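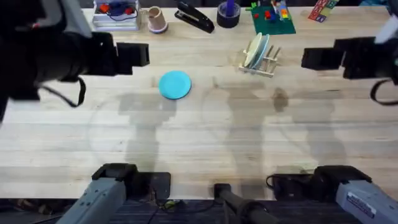
Light blue plate on a strip-built wooden top, with a peg rack standing to the right and farther back.

On Edge: The Small Mechanics of Plate Storage

July 3, 2024

A plate lying flat on a table is supported around its foot ring and is very hard to upset. Stand the same plate on its rim and it touches the surface along a short arc, with its center of gravity half a diameter up. Everything a dish rack does follows from that change. It has to stop the plate from rolling, limit how far it leans, and keep it away from its neighbor.

Peg racks do this with two rows of uprights. The plate drops between pegs and tips until its face or its rim meets one of them. A lean of a few degrees is normal and useful. A plate held dead vertical in a tight slot has to be lifted straight out, and the glaze rubs on the way. A plate that leans too far pushes sideways on its peg, and in a light rack that force ends up in a glued joint.

The dimension to check first is the spacing between the pegs. Many household racks are made for thin factory plates and will not take a thick stoneware rim. The Werell 2109, a beech rack with fixed pegs, is set out at 60 mm centers with pegs 10 mm in diameter, which leaves 50 mm of clear space. That is generous for flat dinner plates, which lean noticeably in it, and correct for pasta plates with a raised wall. Makers do not always say whether a quoted spacing is center to center or clear, and the difference is one full peg. Measure with a rule before buying.

Weight matters less than position. A heavy stoneware plate from Odukoya comes in at 800 g, and two of them in the end slots of a short rack will move the balance enough for the far feet to lift when the rack is nudged. Load from the middle outward and unload from the ends inward. Plates of different diameters should go in with the larger one at the back, where it will not hide the rim of the smaller one.

Handling has its own geometry. A plate picked up flat is usually taken by the rim, with the thumb on top, and all the load acts as a turning force on the grip. Turned up on edge and held low across its thickness, it has very little turning force in it as long as it stays upright. The error comes on the way down, when the lower rim strikes the base rail before the face has found its peg. Bring the rim down first, let it seat, then let the plate tip.
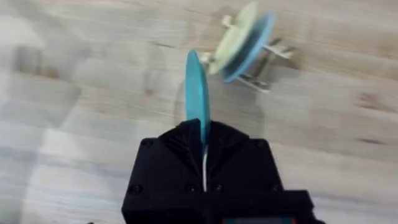 One reader objected to an earlier column on the grounds that pegs are the wrong answer altogether, and that a grooved board holds a plate lower, marks the glaze less and can be wiped in a single pass. The same letter pointed out that a loose peg is nearly always found by dropping a plate.

Both points are fair. A groove does spread the contact over a longer arc. It also holds water against the foot ring and against its own end grain, and once the groove has swollen it grips the rim. Pegs shed water and can be replaced one at a time. For plates that go away dry, the board is the better choice. For plates straight from the sink, pegs still have the advantage, provided each one is given a twist by hand every few months and reglued if it turns.

The surface underneath deserves the same attention. Strip-built tops move across their width with the seasons and hardly at all along their length. A rack left in one place through a humid August can leave pale rings where its feet were. At the Nillasstead bench where we finish test boards, two thin coats of Skoterine oil gave a surface that released water marks with a dry cloth. A third coat added gloss and nothing else. It also made the feet of a light rack slide more easily, so small cork pads are worth fitting.

Glaze color is a practical matter as well. Blue and green plates stand out on pale wood and are easy to put down and find again. Cream shows less contrast. Clear dishes and lids are the awkward case, for only the line of the rim separates them from the board. 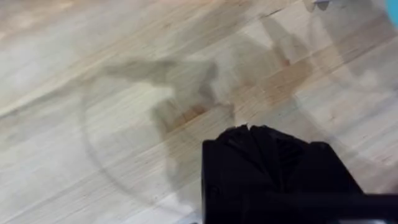 Clear pieces should therefore have a fixed place, away from the edge and out of the path between sink and rack. They should not share a slot run with stoneware. An unglazed foot ring is abrasive enough to scratch glass, and a scratched rim is where a crack is likely to start. If they must share, leave an empty slot between them and turn the foot ring to face the other way.

Check the rack for level last. Set it on the top empty, press each corner in turn, and sand the foot diagonally opposite any corner that drops, or the foot beside it, until the rocking stops. Then load it.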